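Slides 1-2: skip the bio. Say hello, say what the talk is: whether sorting your stuff into bins does anything for you. My answer is "less than the people selling bins would like."

## Slide 3 - the promise

Read the Priliter line out loud, slowly: "A place for everything gives you back your morning." Pause. Ask who in the room owns at least one organizer with nothing in it. Wait for the hands.

Then the claim everybody repeats, that tidy people save 22 minutes a day. I went looking for where it came from. Hatem Helmy went looking too and got as far as an Ellov catalog, which credits a newsletter, which credits the catalog. Don't make a meal of this, they'll get it.

## Slide 4 - what we did

- 14 households, one month (August, so school was out, say so before someone asks)
- Half got a set of bins, half got nothing
- Everyone kept a log of things they couldn't find
- Small sample, self-reported. I wouldn't bet money on it and I don't want them to either

## Slide 5 - bins on a table

Leave it up while talking about sets. Three metal bins, one with a couple of thin rods in it, one with a sheet of paper. Ask: how much container per object? 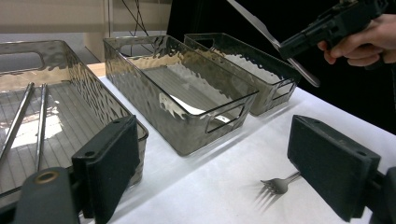

## Slide 6 - results, such as they are

The bin group logged fewer lost items in week one. By the last week I couldn't tell the two groups apart. Two people in the bin group reported losing something inside a bin.

Kordestani will say the households weren't trained properly. Maybe. But if a box needs training, I'd like that printed on the label.

## Slide 7 - what might work

Go easy here. Throwing things out seemed to help, and the Kunach people have been saying so for years, though they also sell a course on it for 50 dollars. Mention the price.

Hooks by the door. I have no data on hooks, I just like them - admit it.

## Slide 8 - questions

If running over, drop slide 7 and keep the log excerpts. Someone always asks about label makers. I haven't tested label makers.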